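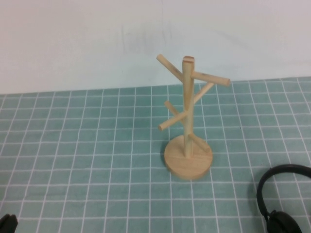 Mug tree on the mat, no mugs. Side camera, August.

Cell 4 notebook, continued. Start 2:15 p.m.

Etornam wants to sign off the mug hanging job on the new camera bracket. I don't buy it yet. The Myklebust bracket is stiffer than the old one, fine, but stiff and in the right place are two separate claims and we have only tested the first.

Re-ran the hand-eye calibration from scratch. The Retik software reports a good fit every single time, including last month when the arm was plainly missing pegs, so I've stopped treating its green check mark as information. Checked by hand against the mat grid instead. Near edge agrees. Toward the far edge the lines bunch up and I trust my reading of them less, so no verdict there.

Fixture: plain wood stand, round base, six pegs. The low peg on the right ends just over the edge of the base, and that is the one I'd expect trouble with. The planner treats all pegs as the same peg at different heights. They aren't. The long one at upper right is close to level and slopes down a little toward the tip, so a mug left near the end has no reason to stay. Angelica says the handle friction will hold it - maybe, with her mugs.

Light comes from the right and throws a soft shadow left of the base. Zustico's support note says the segmentation ignores shadows. I would like to see it do so with the threshold we run, not theirs.

Also the wall behind has scuffs close to the post. Wipe it before blaming the depth map again.

Maintenance: regreased the wrist joint, reseated the connector on the Marcombe controller, retightened the bracket screws. Counter read 2092 cycles. Service is listed at 2000, so we were over, and the log has no entry for why.

To do before anyone signs:
- mark the base position on the mat with tape
- repeat calibration after a cold start
- 112 hangs with the low right peg included, misses logged by peg
- Etornam to send me the raw poses, not the summary plot

Left the old bracket in the drawer under the bench. Please don't throw it out.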